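Ticket 3474
Opened: 18/10/2026
Product: Karppinen built-in refrigerator, Burano kitchen line
Category: Temperature control
Status: Pending customer reply

Reported problem
The customer states that the fresh food section does not stay at the selected setting and that the door alarm sounds at night. The unit was installed in May by Warnent.

Actions taken
The customer was asked to confirm the setting on the control panel, which had been changed to vacation mode. Normal mode was restored. The alarm sounded again the same evening, and the ticket was returned to the Bineck service desk.
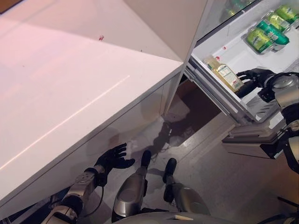 The second call dealt with the door seal. The customer was advised to wash the seal with warm water and mild soap, dry it fully, and repeat the paper test at each corner. The paper slid out freely at the lower hinge corner – the other corners held. The customer then adjusted the front feet by two turns, as described in the installation guide, and left the unit closed for almost 40 minutes. No alarm was reported during that period.

Current assessment
The lower hinge may be out of line. A faulty sensor has not been ruled out.

Next steps
The customer is requested to record the displayed temperature each morning and evening for two days and to reply to this ticket with the readings. If the alarm returns, a hinge kit will be ordered and a Warnent technician will be assigned. Labor is covered under the installation warranty.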